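Tetmont Wash Basin, Rectangular, with Handle Opening

Home > Laundry and Bath > Basins and Tubs

Item in stock. Orders placed before 12 noon leave our warehouse the same day, except on Tuesday, when we receive goods.

The Tetmont is a simple rectangular basin for washing by hand, soaking and carrying small laundry. We have kept it in our catalog for many seasons, and it is still the basin that our customers order again when they move to a new home or when a second bathroom needs one.

The straight sides use the space of a sink or a shower floor better than a round bowl. A hand towel folded in a long shape lies inside without being pressed too much, and a few shirts for one person can soak together. The rim is wide enough to hold with wet fingers. Please carry it with two hands when it is full, as water is heavier than people expect.

Details

Material: polypropylene
Capacity: 12 liters
Maximum water temperature: 90 °C
Stackable: yes, with basins of the same size
Colors: salmon pink with gray rim, cream with gray rim
Sold as: single piece or set of 4

Care

Rinse with clean water after use and let it dry upside down. Do not use wire sponges, they leave fine lines where soap collects later. For white marks from hard water, put a little vinegar on a cloth, wait a few minutes and wipe. Bleach in normal dilution is permitted, but do not leave it overnight - the pink color can become pale.

Goes well with

Brandão ribbed hand towel, sky blue
Kurnik drying rack, foldable
Akimeck soap flakes, paper bag

From our customers

"I bought the set of 4 for our small guest house. One is for the kitchen cloths, and the others stay in the bathrooms. The delivery was quick but the carton was a little open on one side. The basins had no damage." - Leire Lorente

"Good basin. I would like it also in a dark blue. It fits under my sink, which the old one did not do, and I use it for the baby towels every evening." - Covadonga Escobar

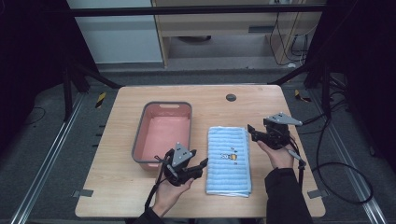

Can I soak a towel with embroidery in the basin?

Use lukewarm water and mild soap, and take the towel out after 30 minutes. Colored threads can give color in a long soak, so wash such a towel alone the first time.

Returns

You can send back an unused basin within 90 days. Please put it in the original carton and add the delivery note. For a set, all pieces must come back together. We return the money in 2 weeks after the parcel arrives at our warehouse.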